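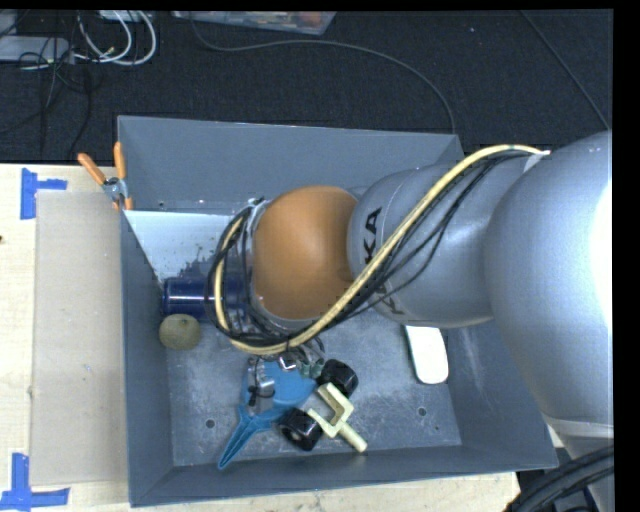
How should I clean a second-hand record before playing it?

Brush off the loose dust first, then wash the grooves with a little distilled water and a drop of washing-up liquid, rinse, and let it dry standing up.

Last updated 15/04/2020

What you need

Two microfibre cloths, a carbon fibre brush, distilled water and a small bowl. Tap water leaves limescale behind in hard water areas, so buy the bottled stuff. We use 200 ml for an LP, which covers both sides with enough left to rinse.

Washing

Lay the record on a clean folded towel. Wet one cloth, wring it out and wipe round with the grooves, never across them. Keep the label dry – old paper labels lift and the ink runs. Go over it again with plain distilled water, then turn it and do the other side.

Do not wash shellac 78s with anything containing alcohol. It dissolves them.

Drying

A clean dish rack works well for this. Keep it away from radiators and direct sun. Put the record back in a new inner sleeve once it is fully dry, as the old one will be full of grit. The Renivton poly-lined sleeves are fine and fit a standard LP jacket.

Storing

Upright, not leaning, and not packed so tightly that you have to tug. Our shelf at the Kalcombe shop holds 96 LPs and that is a heavy load, so check your brackets.

Still crackling?

Look at the stylus. Fluff on the tip sounds much like a dirty record. Brush it from back to front with a dry stylus brush. If a record still crackles after two washes it is probably worn or scratched, and more washing won't help.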